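Findley gas alarm, four months in

I bought the plug-in Findley after our building got cleared out in March over a smell on the third floor. Oliwia Rutkowska across the hall already had one and swore by it, so I paid my $44 and stuck it in the kitchen outlet.

Setup took no time at all, and the voice is LOUD (my poor cat!). It's only gone off on its own once, at 4 in the morning, and the gas company guy couldn't find a thing. Annoying, but I'd still take that over silence. The test button is stiff and the green light is way too bright for a small apartment, so I put tape over mine.

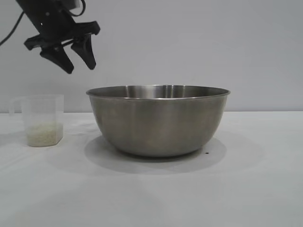

Would I buy it again?

Yep, though I'd wait for a sale. Leszek Adamczyk got his for $30 and hasn't stopped bringing it up.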